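April, after lunch

Batch 16 of the spiced plum syrup, and I do believe we're getting somewhere, bless it. Nafula steeped the star anise for 3 hours in the small pot and it came out so much rounder than last time (Ruth went back for seconds!). I still want a touch less sugar, so 200 g next time. 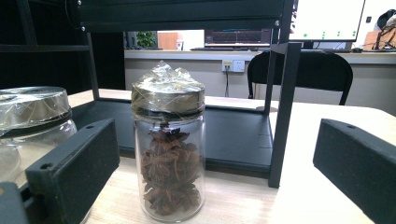

Should the anise go in before the plums? After them, once the fruit has gone soft. Keerthana tried it first and the syrup turned bitter.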